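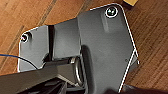

Page last changed: December, 9:40 pm

Wrist cameras and two grippers, part two

I said in the last post that I would write up the camera once I had some hours on it. I have them now, so this covers the camera, the two grippers I have been swapping between, and a bit about the controller at the end.

The arm is the same one as before, the Olach kit I bought used. The board driving it is a Skundedik, on its second firmware. I work on the floor because the bench is full and the arm reaches more of the floor than it does of the bench.

The first gripper is the Org. It has one long finger on each side, flat on the face, with a slight bevel along the edge. It closes parallel and it is slow. The second is one I put together from a kit out of Utomthorpe, with short curved fingers that swing in on a pivot. It closes fast and it is lighter, which this arm likes.

I had expected to keep the light one. For picking up blocks and bottle caps it is better, and I ran 300 picks with each to be sure. The Org got 92 percent of them. The Utomthorpe one did a little better and finished in much less time.

Small metal parts changed my mind. What I want this arm to do is get in next to things, not just grab them from the top. The dark gray bracket has been my test part for that. It has a screw at each end, a raised block toward the middle, a slot next to the block, and a coil spring tucked in underneath. If a finger can go in by the spring and stop there without pushing on the plate, I count it as a pass. The long finger can do it. The short curved ones can't, because the pivot housing meets the edge of the plate before the tips are anywhere near. I tried coming in from the other side and at a steeper angle, and I ran into the housing every time.

So the Org is back on, and it will stay on for now.

The camera. I mounted it at the wrist, looking along the fingers. My old setup had one camera on a pole off to the side, and the finger was always hidden behind something at the moment I cared about. From the wrist I can see the tip and the part in the same view, and I can tell when I'm lined up.

There are things I don't like about it. You lose a corner of the view to the gripper itself. The finger comes in from the lower left and the mechanism takes up the bottom edge. I could tilt the camera up, but then I'd lose the tip. I left it.

The other problem is glare. Machined edges come out as a hard white line, and the rims of the screw holes do the same. For me, looking at a screen, that is fine and even useful, since the plate stands out clearly from the brown floor. For the edge finder it is bad. It locks onto the bright line and ignores the dark areas, and the dark areas are where the finger has to go. The scooped part to the right of the block is nearly all shadow and the software treats it as one blob. I turned exposure down and that fixed the rims and made the shadows worse. I turned it up and got the reverse. A lamp with paper taped over it is next.

Depth is a guess with a single camera. I have been going down in 3 mm steps and looking at the picture after each one. It is slow but I haven't bent anything.

On the controller: the new firmware holds position better. With the old one the finger would sag a little when the arm was stretched out, and you could watch it happen on the wrist camera. It still buzzes at one spot in the elbow. I set the speed limit on that joint to 2,110, in whatever units the Skundedik uses (the manual doesn't say), and the buzz is quieter there. Lower than that and it stalls.

Still to do:
Paper lamp, then run the edge finder again.
Move the camera cable to the outside of the wrist.
Try rubber tape on the Org fingers.
Find out if the Utomthorpe kit has a longer finger. The parts list mentions one but I can't find it for sale.

If you have the same kit and know where to get the long fingers, leave a comment.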